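How do you look after a robot?

A bicycle needs its tyres pumped up and its chain oiled. A pet rabbit needs a clean hutch. And a robot? A robot needs looking after too, and I think it is one of the best jobs going!

At Skasovitz we have a robot cell called Tarnimo. A cell is a little room built just for robots. Tarnimo has walls, a white table and 2 arms that work side by side. Their job is to practise picking up things that bend, flop and tangle. Headphones are brilliant for that — the band is springy, the ear cushions are squashy and the cords go everywhere.

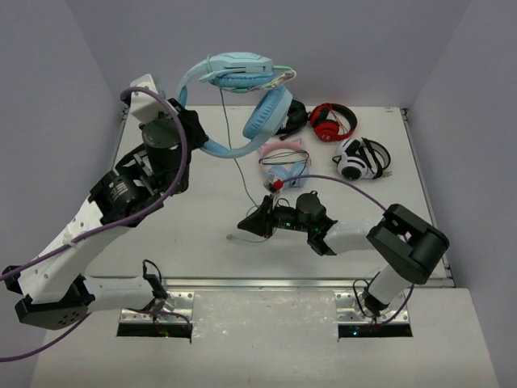 Every morning starts with the power OFF. We check the brackets first. Those are the metal parts that hold each arm in place, and they are fixed down with screws. A loose screw lets the whole arm wobble, and a wobble that is tiny at the bottom gets much bigger by the time it reaches the far end. (Try it with a long ruler. Hold one end, wiggle your hand just a little bit and watch the other end go!)

Next come the cables. A cable is a bit like the veins in your body, only it carries electricity and messages instead of blood. Robot cables have to bend every time the arm bends, so each one needs some slack. Too tight and it tugs. Too floppy and it can catch on an elbow. We move each arm gently by hand, all the way up and all the way down, and watch what the purple cables do.

Then it's the turn of the grippers, the robot's hands. Ours have black fingers, and we wipe them with a soft cloth. Dust and greasy marks make fingers slippery, just like yours after a bag of crisps. We look along the edges for chips and cracks as well.

When all that is done we step back, shut the cell and switch on. Little green lights mean there is power. Now Tarnimo does its stretches! Each arm has 7 joints, and it moves them one at a time, slowly, so that we can listen. A healthy joint hums. A grumbly one gets a sticky label and a visit from the toolbox.

Last of all we check how well the arms can see. A small camera rides along near the gripper, so it gets a very close look at whatever the fingers are reaching for.
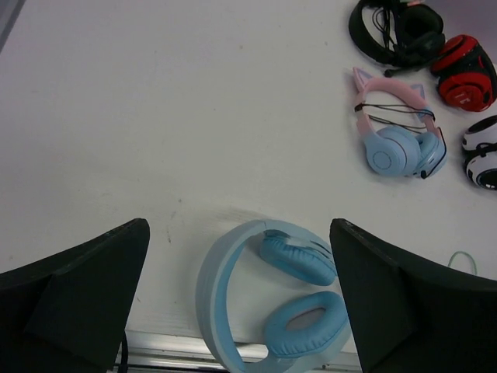 Tracey Cheetham
Robot technician, Skasovitz

My favourite repair was in August, when one arm kept stopping a whisker too early. Shirley Dunmore and I spent 29 minutes hunting for the fault, and it was a plug that hadn't been pushed in properly. Click! Off it went again.

Could you do this job? If you like taking things apart and you remember where the bits go, I think you could. You can start with a torch, a pencil and an old toy that nobody minds you opening up. Ask a grown-up first, take the batteries out, and draw what you see before you undo anything — your drawing will help you put it all back together.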